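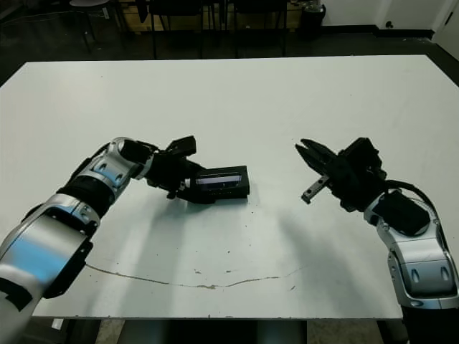

Mesa blanca grande para cortar tela: ¿merece la pena?

Inicio Foros Buscar Miembros Entrar
Foros > Costura y patronaje > El taller en casa

yamuna_t
¡Por fin me he decidido! Después de años cortando en el suelo, en enero metí en el cuarto del fondo un tablero blanco enorme y estoy feliz. Ayer corté un abrigo entero sin mover la tela ni una vez, ¡y sin dolor de rodillas! El tablero es de Prundomar, 485 euros con patas. ¿Alguien más cose sobre blanco? Cuento todo lo que queráis.

hodoroaga
Enhorabuena, pero yo el blanco no lo repetiría. Con forros claros no veo el canto de la tela y acabo cortando torcido. Puse encima una plancha de corte verde de 100 cm y santas pascuas.

efua.osei
Pues a mí me pasa al revés, Iulian: el azul marino y el negro se ven de maravilla, y coso casi todo oscuro. Para los forros marco con jaboncillo rosa y listo.

hodoroaga
Ya, pero el jaboncillo rosa en un satén marfil... te lo regalo.

efua.osei
Jajaja, en el satén hago hilvanes, que una tiene sus principios.

manolis_b
¿Y la altura? Yo subí la mía 14 cm con unos tacos y la espalda me cambió la vida. Medid desde el codo, con los zapatos que uséis para coser (yo medí descalzo y tuve que repetirlo todo).

yamuna_t
¡Lo de los tacos me lo apunto! La mía todavía está baja para mí, mido 1,78. ¿De madera o de goma?

manolis_b
De goma, los Kovby. Llevan 5 meses y no se han movido ni con la plancha encima.

vasanthi
Yo sigo cortando en el suelo y tan contenta, ¡pero qué envidia me da ese abrigo! ¿Qué patrón es?

yamuna_t
El Gralar de cuello chal, talla 44, alargado de manga. Mañana monto el cuello y os cuento.

Última actualización: 18 de abril de 2019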